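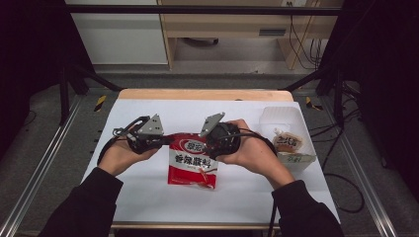 So I finally made it to the open day at Dawber, the robotics workshop over in Gastthorpe, and I have been talking my family's ears off ever since. I signed up back in July and then completely forgot until the reminder popped up the night before!

It's a 30 minute bus ride if you catch the right one (I didn't). By the time I found the door the intro talk was over, so I grabbed a coffee and went straight to the handling tables. Best decision of the day, because you get to stand right there while people work.

The job is moving grocery stuff with two grippers, one per hand. No joystick, no screen. You hold the things and do the task with your own arms, and the recordings get used later to teach a robot arm the same moves. Snack packets, little wrapped cakes, a clear plastic box with a handwritten label stuck on the front. I loved how ordinary it all was. Red packet on a white table, one gripper coming in from each side.
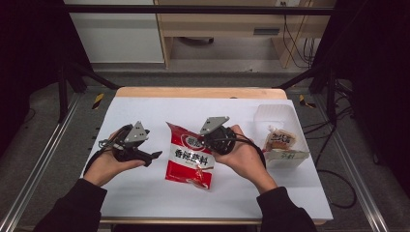

Drutora Handling Team | Dawber Open Day

That's the group that runs the tables, and they were so patient with all of us. I asked why they bother with packets when there are nice solid boxes in the world, and the answer was that packets crinkle and fold and never sit the same way twice. Fair enough. I can barely open a bag of chips without a fight.

Then they let visitors try. You got 7 goes each and I used up most of mine just learning how hard to squeeze. Your wrists want to do all sorts of things the gripper doesn't, and my elbows were up around my ears. A kid ahead of me was much better at it (of course).

What I kept staring at was the grip itself. Up close it's two flat jaws pinching a corner of the packet, with these chunky black arms angled on either side and little brass rings at the pivots. Very satisfying to look at, if you're me.

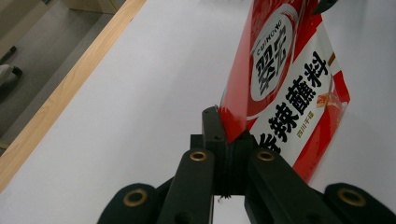
If you want to go

The next one is at the Lollness site, with 50 places, and you book through the Dawber page. Wear sleeves you can push up and eat first, because the cafe closes early. I'm already on the list, and I'm bringing my sister this time.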